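Product Review: Valto Shallow Pet Dish, Mint Green
Reviewed by Mwende Odera for the Jellum Household Goods Desk

The Valto is a round plastic dish intended for cats and small dogs. It was supplied to this desk by the retailer Ledesma under stock number 3282 and was used in a two-cat household through April.

The dish is light and stacks poorly, although few owners will need more than a pair. On a tiled floor it moved a short distance when an eager animal pushed against it. A thin mat corrected the problem. Our standard portion of 50 grams of wet food spread evenly across the base, and 100 grams could be served without spillage.

Cleaning requires some patience. Food collects along the raised lines of the base, and a soft brush is recommended in place of a sponge. The competing Lekisex bowl has a plain interior and rinses faster, but it is deeper, and both cats left food at the bottom of it. The Valto was emptied at nearly every meal.

The finish is matte and the color restrained. The thick rim gives a secure hold when the dish is lifted full – a point on which several cheaper products have failed.
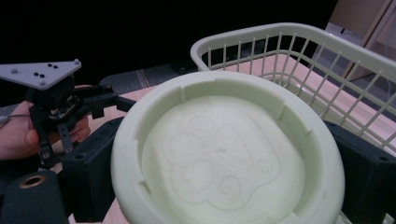

The Valto dish in mint green, with the paw-print base and notched inner rim.

The notches should be brushed out at each washing. Buyers with one or two cats will find the dish well suited to wet food. It is less suitable for large dogs, and Ledesma does not at present stock a bigger size.

Rating: 4 out of 5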